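10月 ロレイン・ロックヤー
レビュー/設備・作業標準

当サイトでは、表示の改善および閲覧状況の把握のためにCookieを使用しています。設定はいつでも変更できます。

Gostel「Menda」卓上双腕セル運用規則キット レビュー

Gostelの「Menda」は、卓上サイズの双腕セルを対象とした運用規則のキットである。構成は本文243ページのバインダー、点検票61枚、盤面に貼る区画ラベル、記入用の台帳テンプレートの4点。ソフトウェアは付属しない。制御や監視の機能を期待して購入する製品ではなく、セルの組み方、物の置き方、人の入り方を文書で揃えるためのものである。

評価は、筆者の職場にある双腕セル2台に適用して行った。期間は5週間。いずれもアルミフレームで三方を囲い、手前を作業者側とする構成で、扱うのは食器や文具などの日用品である。用途はピックアンドプレースと整列が中心で、対象物の入れ替えが1日に何度も発生する。産業用の固定ワークとは条件が異なるため、量産ラインへの適合性については本稿では判断しない。

なお、本キットは公的規格への適合を証明するものではない。前書きにもその旨の記載がある。リスクアセスメントと保護方策の妥当性確認は、使用者側で別に行う必要がある。

■ 構成と章立て

本文は5章からなる。第1章が据付と固定、第2章が盤面の管理、第3章が配線と外装、第4章が人の介入、第5章が記録である。各章の冒頭に要求事項が番号付きで並び、後半に解説が続く。要求事項は「すること」「することが望ましい」の2段階で書き分けられており、点検票の項目番号と一致する。この対応関係が崩れている箇所は、確認した範囲では第3章の1か所のみであった。

翻訳の質は実用上問題ない。ただし「作業面」と「盤面」、「把持部」と「グリッパ」が章によって混在する。社内文書へ転記する際には用語を統一したほうがよい。

■ 据付と固定(第1章)

アームの台座は共通のレールプレートに締結し、囲いのフレームとは荷重経路を分けることを推奨している。締結部には合いマークを入れ、始業時に目視する。増し締めの周期は使用者が決める方式で、初期値の提示はない。経験のある現場には妥当な書き方だが、初めてセルを組む部署には手掛かりが足りない。

囲いについては、剛性、開口部の寸法、壁面の仕上げの3項目がある。壁面の仕上げは画像認識との関係で扱われており、無地を強制していない点が現実的である。柄のある壁紙を使う場合は、柄の種類と張り替えの時期を台帳に残すこと、という要求にとどめている。盤面の模様についても同じ扱いである。当方では従来この記録がなく、認識率の変動を後から追えないことがあった。台帳に欄を設けるだけで済むため、導入の負担は小さい。

■ 盤面の管理(第2章)

本キットの中心となる章で、ページ数も最も多い。盤面上の物を「対象物」「治具」「環境物」の三つに分類し、それぞれに登録と配置の規則を定めている。対象物はタスクで把持または移動するもの、治具は対象物を保持するもの、環境物はタスクの対象ではないが意図して置くものを指す。マグカップを載せるトレイは治具、カップとコースターは対象物、脇に置くテープや電卓は環境物として登録する、という要領になる。

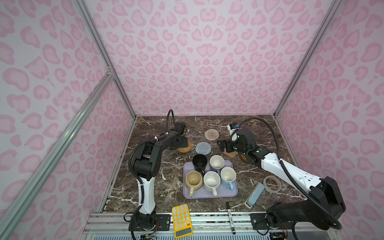 分類に当てはまらないものは「残置物」として扱い、運転前に撤去する。判断の基準は見た目ではなく台帳への登録の有無であり、同じマーカーでも登録があれば環境物、なければ残置物になる。この割り切りは有効であった。以前は作業者ごとに「邪魔にならないなら可」という判断が入り、日によって条件が揃わなかった。

配置の規則で注意を要するのは、前縁の扱いである。要求事項では、環境物は盤面の輪郭内に収め、台座を固定するレールプレートの上へはみ出さないことが望ましい、とされている。細長い物や薄い物は前縁に寄せられやすく、撤去や交換の際に手前へ落ちる。一方で、はみ出しを含む配置を意図的に使うタスクもある。その場合は台帳の備考に「前縁越え」と記入すればよく、例外の手続きは軽い。

容器の向きについても規定がある。カップ類は開口の向きと取っ手の向きを別の項目として記録する。開口は上・下・横の3区分、取っ手は手前を基準とした8方向である。当初は細かすぎると考えたが、把持の失敗を分類する際に取っ手の向きが分かれていると原因の切り分けが早い。記入時間の増加は許容範囲であった。

不足と感じたのは、重なりの扱いである。コースターのような薄物がグリッパの指の下に入った状態から開始する場合、対象物の初期位置をどの時点で記録するのかが明示されていない。当方では「両腕を待機姿勢に戻した時点」と定め、台帳の表紙に追記した。

■ 配線と外装(第3章)

アームに沿わせるケーブルスリーブについて、最大の曲がりとなる姿勢を両腕それぞれで記録し、その姿勢で盤面の物、壁、反対側の腕に触れないことを確認するよう求めている。確認は低速で行う。手首にカメラを載せた構成では、スリーブの張り出しに加えてカメラへの引き込み部の引張も点検対象となる。点検票は腕ごとに1枚で、左右をまとめて記入できない。手間は増えるが、左右で取り回しが異なるセルでは正しい設計である。

盤面の下に置く基板と電線の保護は、要求事項が2項目しかない。落下物、液体、手前からの接触に対して覆いを設けること、電線を台座の可動側に渡さないこと、である。内容に異論はないが、覆いの材質や放熱への言及がなく、第2章の細かさと比べると薄い。先に述べた番号の不一致もこの節にある。点検票側が旧版の番号のままになっている。

■ 人の介入(第4章)

盤面の物を入れ替える際の手順を定めている。停止操作、両腕の停止の目視、駆動の遮断、入れ替え、手を引いたことの声出し、復帰という順である。一時停止のみで手を入れることは認めていない。双腕の場合、片腕が止まっていても他方が動作待ちであることがあり、この点は本文でも繰り返し注意されている。

復帰操作は入れ替えを行った本人が担当する。2人で作業する場合は、復帰側の担当を台帳に先に書く。当方の試行で最も守られにくかったのがこの項目で、日曜の短縮シフトでは記入が後回しになる例が続いた。台帳を復帰ボタンの横に移したところ、抜けは減った。

遮断のたびに原点復帰が必要な機種では、入れ替え1回あたりの時間が延びる。同僚のメクデス・アドマスは、対象物をトレイごと交換する方式に切り替えて介入の回数そのものを減らす運用を試している。キットの解説にも同じ趣旨の記述があるものの、トレイの予備を何組持つべきかといった具体的な指針はない。

■ 記録(第5章)

台帳テンプレートは紙と表計算の2形式。表計算版は入力規則が設定済みで、未登録の環境物名を入れると警告が出る。ただし列の追加に対して保護がかかっており、解除の方法は巻末の小さな注にしか書かれていない。版管理の欄は変更者、変更理由、影響するタスクの3列で、過不足はない。

■ Ranero「Toma」との比較

比較対象として、以前に使用したRaneroの「Toma」を挙げる。Tomaは点検票が中心で、解説はほとんどない。導入は早く、据付と配線の項目はMendaより具体的である。盤面の管理は「不要物がないこと」の1項目のみで、物を意図的に散らして置くタスクには対応できない。治具と対象物が固定されているセルであればTomaで足りる。対象物の入れ替えが多いセルではMendaを選ぶ。

■ 付属品

区画ラベルは剥がし跡が残りにくいが、平滑な面に限る。布地や目の粗い板では端から浮いた。バインダーの金具は開閉が硬く、点検票の差し替えに時間がかかる。ラベルの追加購入は単品で可能、点検票は複写が許諾されている。

■ 評価

盤面の管理:良。三分類と台帳の連動が明確。
人の介入:良。手順は厳しめだが一貫している。
据付と固定:可。増し締め周期の初期値が欲しい。
配線と外装:可。盤面下の保護が手薄、番号の不一致あり。
記録:可。表計算版の保護解除の説明を本文に移すべきである。

当方では第2章と第4章をそのまま採用し、第3章は自社の配線基準を優先して併用している。点検票の番号の不一致はGostelの窓口に連絡済みで、次の改訂で修正するとの回答を得た。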